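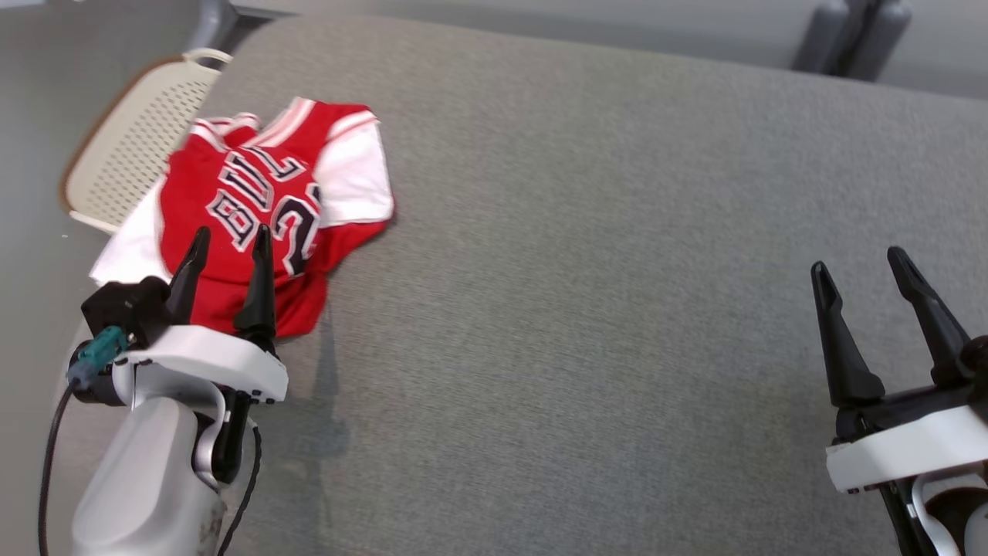 요즘 우리 집 세탁은 주말이고 평일이고 없이 그냥 쌓이면 돌리는 식이다. 7월 들어서는 더 심해져서 아침에 한 번, 밤 열 시쯤에 또 한 번 돌린 적도 있다ㅋㅋ 문제는 빨래가 아니라 개는 일인데, 나는 양말이나 수건은 재미있게 개면서 유니폼 앞에만 가면 손이 멈춘다. 빨간색에 흰색 들어간 농구 유니폼, 회색 천 위에 뭉쳐 둔 그 옷은 주름 사이로 BUL까지만 읽히고 나머지 글자는 접힌 데 숨어 버렸다. 번호도 2 하나만 겨우 알아보겠고. 이걸 어디서부터 펴야 하나 한참 봤다.

티셔츠처럼 반으로 접으면 가슴 글자 한가운데에 줄이 간다. 그게 싫어서 예전엔 그냥 옷걸이에 걸었는데, 옷장이 좁아서 겨울 외투한테 자꾸 밀린다. 그래서 동네 생활용품점 Plurkham에 가서 옷 개는 판을 하나 봤더니 Dasimmont라는 데서 나온 게 7,650원도 아니고 그 몇 배라 내려놓고 왔다. 대신 옆에 있던 세탁망을 1,000원 주고 샀다. 이건 잘 샀다 싶다!

지금 쓰는 방법은 이렇다. 앞판이 바닥으로 가게 뒤집어 놓고, 손바닥으로 어깨부터 밑단까지 쭉쭉 밀어 편다. 양옆을 가운데로 조금씩만 접고 (글자 끝이 안 꺾일 만큼만) 밑에서부터 헐렁하게 말아 올린다. 꽉 말면 꺼냈을 때 주름이 더 심하더라. 다 만 건 서랍에 세워서 넣는다. 서랍 폭이 대략 300mm인데 유니폼 넣고도 반바지 자리가 남는다.

아, 그리고 프린트 있는 옷은 꼭 뒤집어서 찬물에 빤다. 건조기는 안 쓰고 그늘에 넌다. 전에 아끼던 티셔츠 글자가 쩍쩍 갈라진 뒤로는 귀찮아도 이것만은 지키는 중.

다음엔 수건 칸을 정리해 볼까 한다. 색깔별로 할지 크기별로 할지 아직 못 정했는데, 혹시 괜찮게 쓰고 있는 방법 있으면 댓글로 좀 알려 주세요~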